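How does a robot learn to pick up a bottle?

When you were very small, you dropped many things. Spoons, cups, maybe your breakfast. Each time, your brain learned a little. A robot must learn too, but a real robot is heavy and costs a lot of money. If it drops a glass bottle, somebody must sweep the floor.

So researchers often let the robot practise inside a computer first. This is called a simulation. It is similar to a video game, but the player is a computer program.

Practising in a kitchen that is not real

In our project, which has the name Arkham, we made kitchens in the computer. There is a counter, there are cupboards, and there are small things to pick up. The program tries to move the robot arm. If the arm holds the bottle and lifts it, the program gets a point. If the bottle falls, it gets no point and the kitchen starts again from the beginning.

What is the trick?

We had a question. Is it better to practise in one kitchen many times, or in many different kitchens?

We made two programs. The first one is called Vultby, and it always practised in the same kitchen. The second one is called Ledesma. For Ledesma we changed the kitchen after every try. We changed the colour of the counter, the light, and the place of the bottle. Each program had 3,523 tries.

Then we gave both programs a test, in 135 new kitchens which they had never met before. Ledesma picked up the bottle in more of these kitchens than Vultby. In its own old kitchen, Vultby was still the better one. It had learned that kitchen very well, but it had not learned so much about bottles. 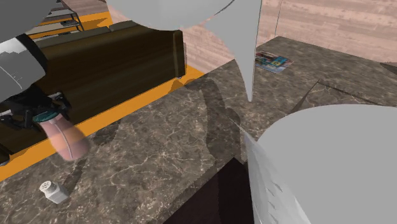 Marama Goodwin
Research assistant, Zellotard Learning Lab
2021-11-20

The arm is holding a pink bottle over a marble counter, and there is a salt shaker standing on the counter too. The program must learn which thing to take and which thing to leave alone. The shadows are also made by the computer. They can confuse a program, because a dark shadow can look like an object.

Try it at home

Put a plastic cup on a table. Look at it, close your eyes, and try to pick it up 5 times. Now ask a friend to move the cup each time before you close your eyes. Is it harder? Ask an adult before you use anything made of glass.

New words

Simulation: a pretend world inside a computer.
Gripper: the hand of a robot.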